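Gosano's lunchroom is teaching the robots to set the table

I dropped by the Gosano kitchen building last week expecting a quiet tour and ended up staying through two shifts, mostly to watch people pick up cutlery. The catering firm feeds 210 people a day, and the tray line is the next job it wants to hand partly to machines (the dishwashing went first, back in December).

The crew does the teaching themselves. They work with hand-held grippers, squeezing the handle to close the jaws, and the recordings go to Trusell, the outfit building the arms. I got to try it with a wooden stick on a green tray. Harder than you'd think!
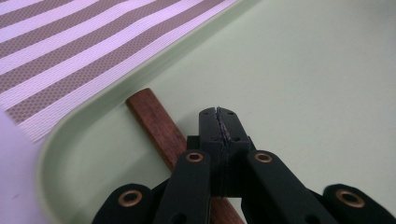
Page last changed: Tuesday, January 15, 2019

Elibariki Kaijage has worked the line for 17 years and now spends his mornings on the grippers. "My back likes it," he told me. "My hands had to learn everything again, though. I felt like a kid with a spoon." He gets the same pay for the recording hours, which the staff had asked for before anyone signed up.

Not everybody is sold. Grímur Østergaard, who runs the evening shift, wants it in writing that the hours saved on trays will go to cooking and serving, and so far he has a verbal yes from management. He also thinks the forks are going to be the trouble. Passing one from gripper to gripper takes two tools and a fair bit of patience, and he made me do it until I'd dropped enough of them to agree with him. 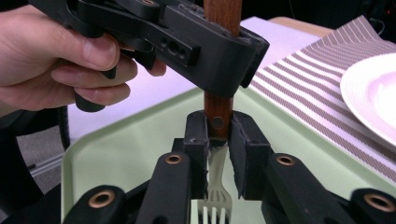

What happens next

Gosano wants over 100 hours of recordings before the first arm arrives, and it'll start on one line only. Staff meet with management again before then, and Grímur says he's bringing a pen.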